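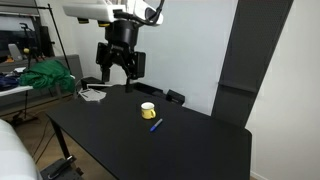

A gripper above a yellow mug and a blue marker on one of the test tables at Jalex.

February 12, 2020

Jalex has released version 6 of Fillasik, its planning and control software for robot arms that pick up small household and office objects. The main change is in how the software deals with items standing or lying close to one another, such as a mug with a pen next to it.

Earlier versions planned each grasp separately. The perception module passed over a single object with its outline and estimated position, and the planner looked for a path to it, treating everything else on the table as an obstacle with a fixed safety margin. With two objects nearly touching, the margins often overlapped the grasp itself and the planner gave up. Operators then had to move something by hand or lower the margin for the whole table.

Version 6 keeps one shared model of the tabletop and gives each object its own margin, based on its shape and on how certain the camera estimate is. A mug that has been located well gets a narrow margin. A thin object seen at a poor angle gets a wider one until a second view is available. The planner can also choose to pick the neighbouring object first if that opens up a better approach.

Jalex tested the release on 2,331 recorded table layouts before running it on real arms. The old planner found no path in 218 of them. The new one found a path in all but 75, and most of those left over involved objects pushed up against a wall or the side of a tray. The company says these cases will need changes to the gripper model, which still treats the fingers as simple boxes and so overstates the room they take up.

The update was written together with Vachon, a smaller firm that supplies the perception module. Vachon has changed its output so that each position comes with an uncertainty value. Sites using a different camera package can still run version 6, but every object will be given the wide margin unless the package reports something similar.

There is also a new log viewer. It shows the table model at the moment a plan was accepted or refused, with the margin that blocked the path marked in red. Until now the log gave only an error code — users had been asking for more since the first release.

Planning takes longer than before on crowded tables, as the software compares several picking orders. A time limit can be set in the configuration file, after which the best plan found so far is used. The default is unchanged for tables with a single object.

Justwood, which uses Fillasik on its sorting benches, has been running a trial build since November and will move its remaining benches over in stages. Existing licence holders can download the update now. Configuration files from version 5 will load, but the old margin setting is ignored and a warning is written to the log. Jalex advises users to recalibrate their cameras before switching — an offset that went unnoticed under the old fixed margin may cause contact under the narrower ones.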